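July 6, 2025

Sunday, so the cluster was free and I ran collection for the Lustham set most of the day. Target is 998 episodes before the Trekisent people freeze the format. I have more than 400 that I would train on. The rest of the older ones were recorded with the January controller gains and the action labels lag the state by three steps, so they go in a separate folder until I decide on resampling.

Office layout again, red wall texture, door partly open. Wall texture is randomized per batch and the desk stays put. 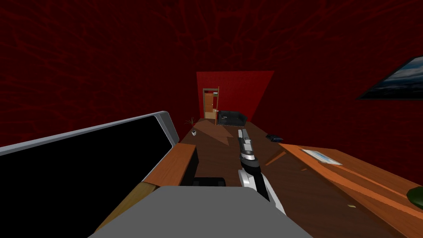
Office layout, red walls. Arm over the desk, gripper toward the cup.

Changed the reset routine before lunch. It used to return the arm to one fixed pose, and the policy was learning that pose instead of looking at the desk. Start joints now get a small random offset. Teleoperation feels worse for the first second of each episode, then fine. I also stopped trimming idle steps at the start, which had been hiding the operator's delay.

Wrist view for the cylinder task: tan body, copper-colored grooved tip, upright between the fingers, wood block off to the left. Grasp labels are still set by finger distance alone. I want a contact flag from the simulator as well, written per step.
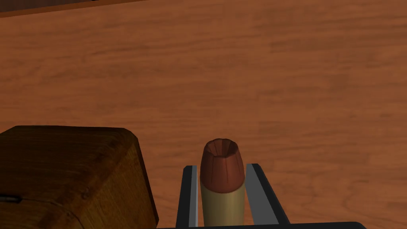
Abbasi wrote back in the evening that finger distance is good enough for the label if the threshold is set per object, and that a contact flag will flicker and need filtering anyway. Keep the raw signal, the message said, and filter at load time.

Will log both. Batch of 12 queued overnight on the Brarkesside machine, new offsets, same gains.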